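Service Robotics for Beginners
Handout to Unit 4: Can a machine do the chores yet?
Anneliese Vogler

Please read this before the seminar. The reading list is on the course page, the exercise is at the end.

4.1 What we mean by a chore

In Unit 3 we spoke about factory cells, where the part always arrives in the same place and the same position. A chore is different. The objects are mixed, the place was built for people, and the person who does the work decides many small things without noticing. Filling a dishwasher is a chore in this sense. So is folding towels, and so is putting goods in order in a small shop.

For this course I use a strict meaning of "can do". A machine can do a chore when it does it in a place it was not prepared for, for a whole working shift, and no person has to help. A single good run in a video does not count. Many students find this too hard on the robots. We will discuss it.

4.2 The shelf

Let us take one step from shop work: take a spray bottle from the shelf and put it back so that the label looks to the front. For a person it is hardly a task at all. For a machine it is at least these steps: find the right bottle between others of its kind, choose where to grip, lift without pushing the neighbor, turn if necessary, place.

The grip is the part where most student groups lose time. A trigger bottle is not a simple cylinder. The head is wide, and its weight changes with the filling. If the gripper closes on the trigger, the bottle may spray. If it closes too low, the fingers meet the shelf edge.
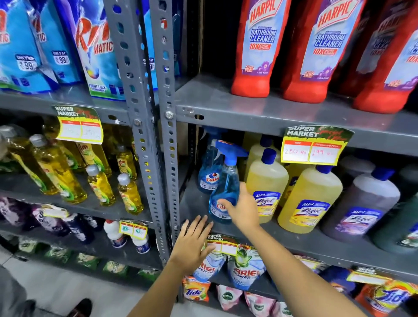
Fig. 4.1. Taking a glass-cleaner bottle by hand. An identical product stands directly behind it; note the left hand at the shelf edge.

Look also at the other goods. Bottles stand stiff and keep their form, but the detergent pouches are soft, and a pouch which is pressed at the side changes its shape. A gripper tuned for one is often bad for the other. The price tags are a second difficulty. Some of them have handwritten prices, and text recognition trained on printed labels is weak here.

4.3 Where we stand

In our own lab trial in April we used the Koreck arm with the two-finger gripper on a test shelf with rigid bottles only. From 110 attempts, 40 needed help from a person. In 11 of these the neighbor bottle fell over. These numbers are from one shelf and one arm, so please do not quote them as a general result.

The Nornside group works with suction instead of fingers. It is good on flat packages and poor on pouches with folds - the air simply escapes. The Purnitz project has the opposite idea and changes the shelf, with a separate lane for every product. It works well, but by the meaning in 4.1 it is not the same chore any more.

My own answer for today is: parts of the chore yes, the whole chore no. Voß (see reading list) is more optimistic, and you should read that chapter before you agree with me.

4.4 Exercise

Work in groups of 2. Choose one chore from your home or your job and write down every step, as in 4.2. Mark each step where you use your second hand, and say what it is doing there. Then decide which step you would give to a machine first. One page is enough. Bring it printed to the seminar, please.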